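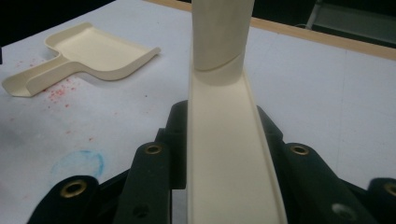

The Long Road to a Swept Floor

Dallholm wants its machines to learn cleaning from people. The work so far involves hand-held grippers, cream plastic dustpans and a great deal of patience.

The pitch is easy to like. Give someone a gripper with a camera on it, have them do a chore, and save what the camera saw. Do that often enough and a robot will pick up the chore without a line of code written for it. Dallholm calls its version Dovby, and by January 2021 the project had 614 recordings of dustpan work on file.

I have read the plan twice and still can't find the part where "often enough" gets a number. The target in October was 100 recordings. Then the software handled one dustpan well and made a mess of the next, so the target moved. It has moved again this winter.

A dustpan is harder than it looks, I'll give them that. The handle on this kind is an open channel with low rims, and it changes to a rounded grip partway along. Jaws that close nicely on one part may slip on another. A person adjusts without thinking, and the hope is that the adjusting ends up in the recordings too.
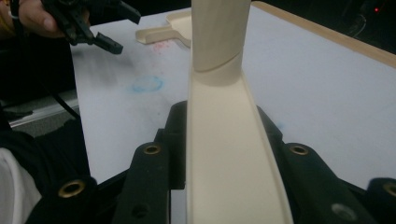

Two grippers and two dustpans at the Dovby work table.

My doubt is about the table. It's white, with a wooden edge and a few colored smudges, and a system trained there may learn the table as well as the task. Floltside, a smaller outfit, tried its own sweeping model in 15 kitchens and quietly dropped it. Dallholm says more rooms are coming. The next batch is planned at 138 recordings, and the plan I was shown lists the same table for all of them.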